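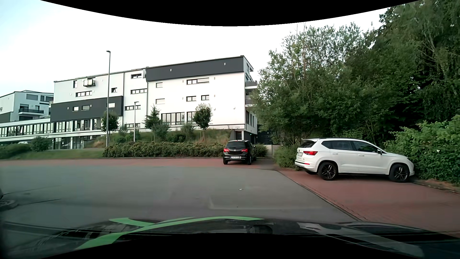
## Re: Onine at Gallness – opening dates and day guests

Hi all,

Quick one, typing this between two meetings so forgive the state of it. Several of you asked offlist about the new spa retreat at Gallness and I'd sooner answer once.

Quoting the bit I'm replying to:

> Does anyone have the proper list of what's opening when? The site says "early phases" and leaves it there. We were told February, then that went quiet. Also want to know if day guests get the thermal rooms or just the pool. We've a group of 14 to place and the other place wants a deposit.

Right. Spoke to their bookings desk this morning, 2 June 2025, and took notes.

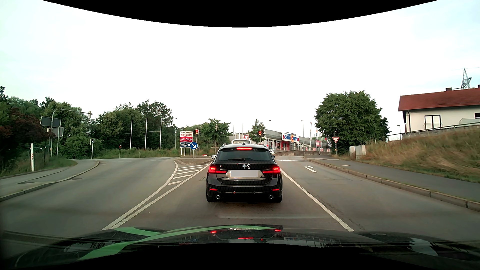
February is when the old wing closed for the refit, so I think that's where the muddle came from. It was never an opening date. Main house and the pool are taking bookings now. Thermal rooms follow once the plant is signed off, no date given and I did push. The hillside cabins are last.

Rooms: 104 in the main house when it's all done. Fewer than that on sale at the moment, they wouldn't say how many.

Day guests – yes to the pool, yes to lunch, no to the thermal rooms, at least to begin with. Residents only. They may relax it midweek but I would not promise that to a group. Day pass includes robe and towel, not slippers (odd, but there we are).

Prices. Two-night stay is £379 a head, sharing, full board, one treatment. Single supplement on top, and it's steep. Groups of 15 or more get the private dining room thrown in, so whoever has the 14, find one more person! 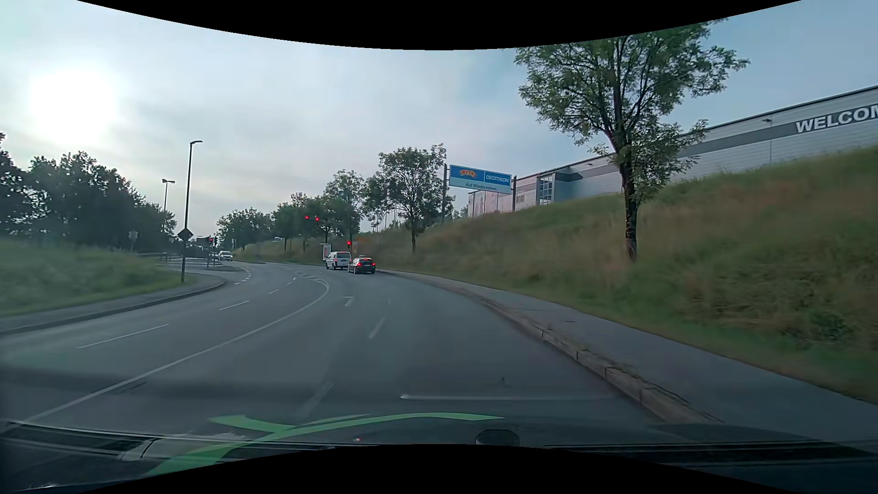

Treatments are being run by Sukprasert, same outfit that did the massage side at Pridevero before it changed hands. I rated them. Therapists were properly trained and didnt try to sell you oils on the way out. The menu's shorter this time. No hot stones, two kinds of facial, a long back treatment which is the one to have.

Food I can't speak to. They say mostly vegetables and fish, wine with dinner if you want it. Not a detox place, which will please some of you and put off others. Tell clients before they book, we had trouble with that at Pridevero when people turned up expecting juice. 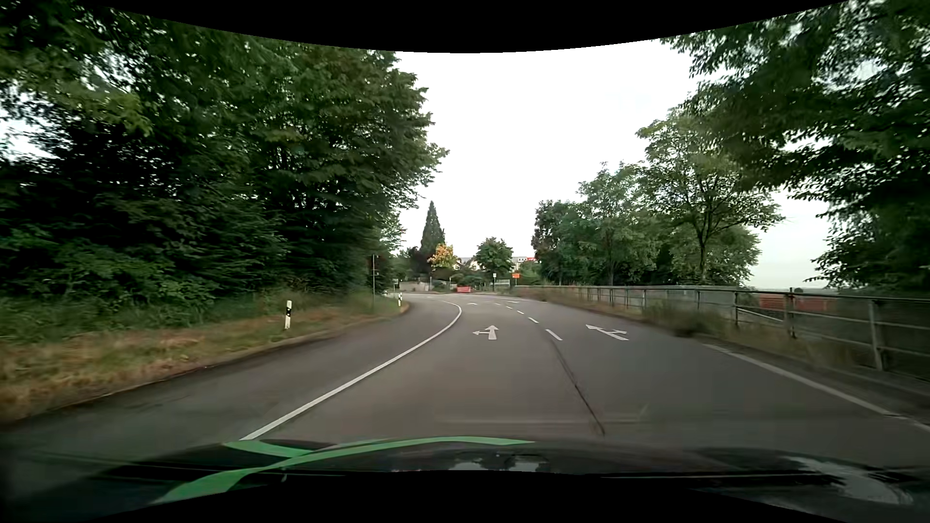
Cancellation terms are the weak point. Full charge inside 14 days and they won't move names across after that. Ask for it in writing if they tell you otherwise on the phone – I got two differnt answers in one call.

Still waiting on:

- trade commission rate
- step-free access to the pool level
- whether the cabins will take dogs

Will post when I hear. If anyone has stayed already, even one night, please reply to the list and not just to me, my inbox is a mess.

Got to run.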